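Ticket 352: hand slipping on selector switch
Opened by Usha Fernandes, Tue 29 October

Hi Lena, the switch routine on the Irell cell is playing up again! I'm on the small selector with the white lever, right-hand door, under the red push button. The log says the arm gets to its target every time, but out of 60 runs overnight it logged 2 as "turn not confirmed".
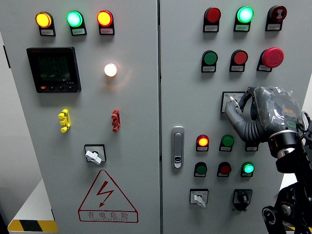 I've re-taught the approach point and slowed the wrist down a touch (Piret's suggestion, she had the same bother in May). I also went over the finger zero, and that was out by a hair, so I've saved a new one. Plastic wrap stays on the hand for now, though I do wonder if it's a bit slidey on the lever.
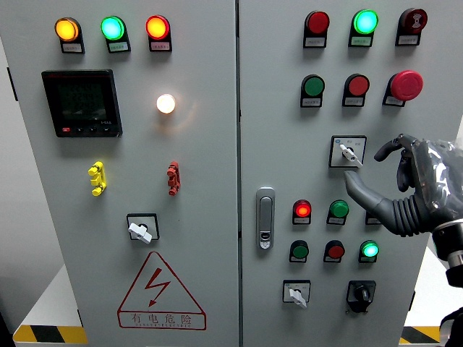
Finger extended by the selector switch, right-hand door.

Could you send me the old grip settings before I run it again? Leaving this open till then.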